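Vello Two-Arm Build: Frequently Asked Questions

Last updated Thursday, October 31, 2019

Vello is a two-arm tabletop robot put together at the Gutovham shared workshop. These are the questions we get most from members and from people building their own version at home. If yours isn't covered, use the contact form or leave a note in the project binder at the front desk.

What does Vello do?

It picks up small household objects, moves them around a table, and passes them from one arm to the other. It does not do chores. The handover is the part we work on most.

Did you build the arms yourselves?

No. The arms came assembled. We built the mount, the wiring harness, the gripper housings and the control software, which is called Judach. Most of the shop hours went into the mount and the wiring.

Can I build one at home?

Yes, if you have a heavy table and enough clear floor to walk behind the robot. A folding table will shake when both arms move at once. Ours stands by a window, and that works fine except in late afternoon in October, when low sun confuses the camera. We pull a shade down for those sessions.

How do the arms hand something over?

The left arm brings the object to a meeting point near the middle of the table and stops. The right arm comes in from the other side with its fingers open, closes, and waits for the grip reading to settle. Then the left opens and backs off in a straight line. Judach runs this at 16 percent speed by default. Leave it there until you have 60 clean passes in a row.

With the fingers pointed straight at each other, there is very little room between the two sets of tips. A small error in the wrist angle will make them touch, so check the calibration before every session.

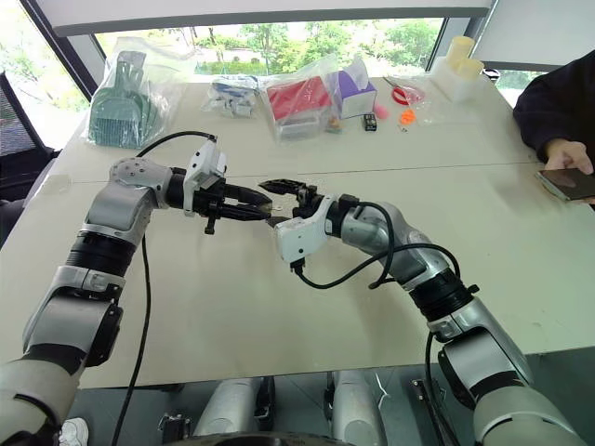 What objects should I practice with?

Anything light that won't break. Cheap packaged goods are good: a dustpan and brush set in its bag, a box of tissues, a pair of scissors still wrapped. Clear plastic bags are hard for the camera, so start with plain boxes. Keep the items you aren't using toward the far side of the table.

Why do the cables hang loose on the outside of the arms?

The wrists need slack to turn. We tied the cables down tight on the first version and pulled a connector out. Leave a loop at the wrist and run each joint through its full range by hand, power off, before you tie anything.

Is it safe to sit at the table while it runs?

At default speed, one person may sit at the side, outside the reach of the arms. Keep hands and phones out of the middle. A second person stays at the stop button. Above default speed, everyone stands back behind the tape.

Which gripper fingers do you use?

The serrated ones, from the Rungrueang pattern in the files folder. Smooth fingers dropped small parts. Print 3 spare sets, as the teeth wear down.

Judach stops with error 91. What is that?

The two arms disagree about where the meeting point is. Home both arms, run the table calibration again, and restart. If it comes back, check the bolts on the mount.

Can I book time on it?

Members who have done the safety session can book through the workshop calendar. Home builders can download the mount drawings and the wiring diagram from the project page.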